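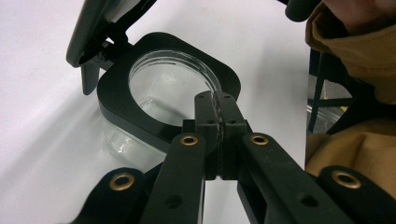

Li-hua Hsieh lleva dos años recogiendo demostraciones para Odach y sigue sin fiarse de las cifras redondas. «Me piden 2000 ejemplos de un tarro con tapa – siempre el mismo tarro – y luego lo llaman generalizar», dice. De cada tanda descarta unos 17, y sospecha que deberían ser más.
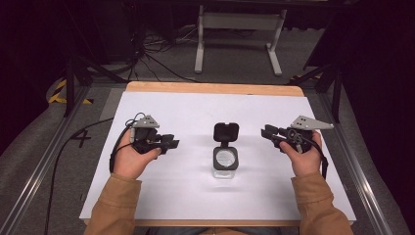 Ortuño objeta que la repetición también enseña y que sin ella el modelo no aprende ni a acercarse. Hsieh no lo compra. «Aprende mi mesa. Que lo prueben en una cocina y hablamos.»

¿Publicarán los fallos? «Yo los publicaría. No decido yo.»

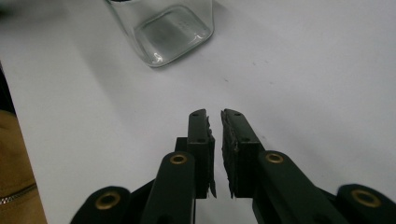

Pinza manual y recipiente de vidrio, durante la recogida de ejemplos.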